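Plarnwood 355 Room Air Cleaner for Homes with Asthma and Allergy
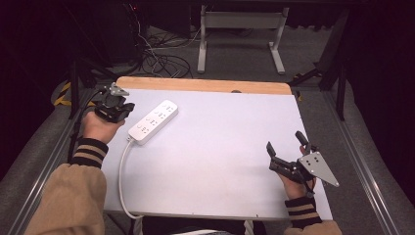 Power strip with its cord, on a white table.

Item no. 188
Updated July 17, 2023

The Plarnwood 355 is a quiet air cleaner for bedrooms and living rooms. It was made by Van Wijk for people who live with asthma, hay fever or a sensitive nose, and who want less dust and pollen in the air where they sleep. It does not treat any disease and it does not take the place of your inhaler or other medicine. Please continue these as your doctor has told you.

How it works
A fan pulls the room air through a washable pre-filter, which holds hair and big dust. After this the air goes through a pleated particle filter and then a layer of carbon for smells from cooking and smoke. The unit makes no ozone and has no ionizer.

Which room is it for?
The 355 is meant for one closed room of up to 355 square feet. In an open house with a kitchen and stairs it will have less effect, and we advise the larger Denevik model. Keep the windows closed on days with much pollen, and let the unit run also at night on the low speed.

Specifications
Fan speeds: 4
Room size: up to 355 square feet
Filter life: 2000 hours of use
Cord: fixed, with grounded plug
Timer: yes
Child lock: yes
Color: white

Changing the filter
A small light on the top comes on after 2000 hours. Unplug the unit, open the back door and pull the old filter out by the tab. Put the new one in with the arrow pointing to the fan. Hold the button Reset until the light goes off. If you have asthma, ask another person to do this work, or wear a mask, for the old filter holds much dust. The pre-filter can be rinsed with lukewarm water every month. It must be fully dry before you put it back.

In the box
Air cleaner, one filter set (already placed inside, please remove the plastic bag before first use), manual in English and Spanish.

Delivery and returns
We send from our warehouse in Mendon. Orders for the Denevik model will be sent again from October. You may return an unused unit in its own box. Filters that were opened cannot be taken back.

Price: $188.00
Replacement filter set: sold separately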